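Butcher-block board on a perforated metal bench: which finish, and does it need an air gap?
Asked by Nithin Kaimal — Woodwork and Surfaces — viewed 144 times 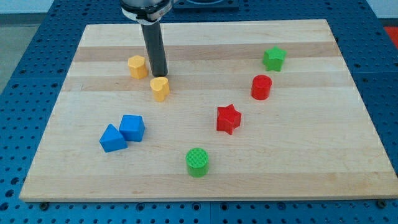

How should I finish a maple butcher-block board that lies flat on a perforated metal work table? It's for dry use only, no food, mostly small plastic parts. It was wiped with mineral oil in March and one corner has lifted 2 mm since then.

2 answers

Indira Kurian
Finish both faces and all four edges with the same product and the same number of coats. Uneven moisture uptake is the usual cause of cupping in a glued-up board, and end grain takes up water much faster than face grain. For dry use a wiping varnish holds up better than mineral oil, which never cures and will leave a film on plastic parts. Let the oil dry out for a few weeks, wipe with mineral spirits, sand to 120 grit, then apply three thin coats. The perforations let some air reach the underside, but only where there are holes — four thin rubber feet will even that out. Don't screw the board down tight. If you have to fix it, use slotted holes so it can move across the grain.

Comment from Nithin Kaimal: The underside never got any oil. Humidity in the room was 61 percent this morning.
Comment from Indira Kurian: Then start with the underside. Stand the board on edge for a week first and check it with a straightedge before sanding.

Chandrasekhar Rajan
I use Wemus hard oil on mine, no trouble so far. Two coats, wipe off the extra. If there are gaps at the glue lines you can fill them with Famolwood before oiling. Not sure about the metal table, mine is on plywood.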